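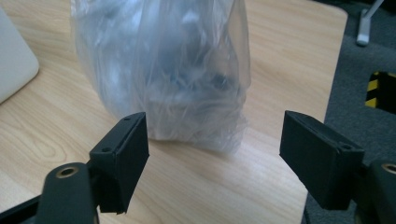
Kamala Varma keeps her equipment budget on one sheet, and she loves talking about it. She runs purchasing for the handling project at Plokanden, and when I asked what she would buy first with fresh money, she went for the smallest thing on the list. "Finger pads!" she said. "Look at the lower corner on the left one, how ragged it is. People plan for the arm and the computer and then forget the part that touches everything." Her sheet has 70 spare pads on it for the coming year, and she would happily add more.

The hand-held grippers were her favorite purchase. "You can start work while the big order is still being argued over," she said. "We had two people quoting us for arms, Gernar and Worilent, and in the meantime we could already be out on the floor handling bags." Clear, crumpled plastic takes up a good share of the work, and she budgets for it as its own line — bags, baskets and all.

She is just as keen on the dull lines. Cables, stands and hazard tape came to $963 on the last sheet, a figure she quotes from memory. "I used to hide that under 'other.' Now it gets its own row, and I feel so much better about it."
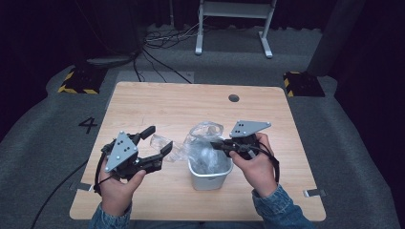
## What goes on the March order

The next order closes in March. Varma wants a second table, a full set of fasteners and a service plan from Abeysekara, which quoted her $397 for each visit. "I asked for 4 visits," she said. "I'd take fewer arms and more visits any day. An arm you can't get fixed is a very expensive coat rack."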